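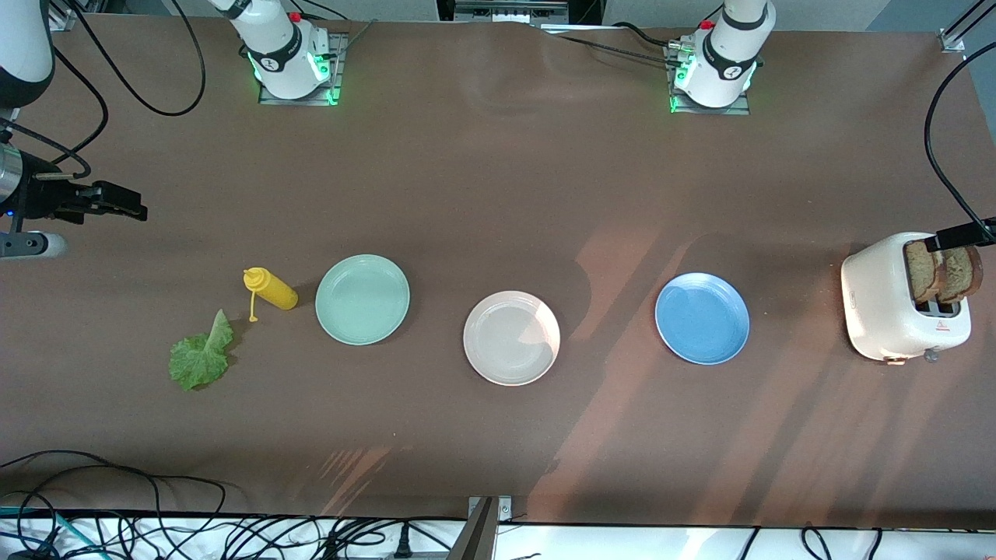
FOR IMMEDIATE RELEASE

Workus Opens Registration for Fall Sandwich Course at Olmedo Hall

Workus, the adult education service of the Olmedo district, today opened registration for a new evening course in everyday lunch preparation. The course begins in September and is open to all residents aged 16 and over.

Participants will learn to choose and store bread, wash and dry salad greens, use a toaster safely and put together a packed lunch that keeps until noon. Each session runs from 6:30 p.m. and ends with a shared meal. Places are limited to 22 per group.

The course follows a spring survey in which 771 residents named the short weekday lunch as the meal they would most like to improve. Bread will be supplied by the Flesov bakery, and lettuce by the Pratetti market garden.

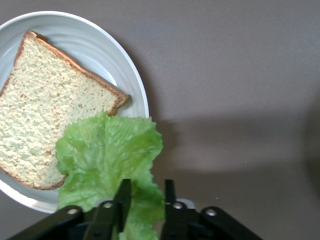

Workus Bulletin, Issue 230

The first session is given over to the plain lettuce sandwich. White sliced bread and a fresh green leaf are the starting point, and fillings are added in later weeks — eggs, cheese and cooked vegetables among them. Recipes will be printed in the Bulletin as the course proceeds.

Tuition is free. A single materials fee of $100 covers all ingredients and may be paid in two parts. Residents with food allergies are asked to state them on the registration form, available at the Olmedo Hall front desk.

Media inquiries: Workus Press Office, Olmedo Hall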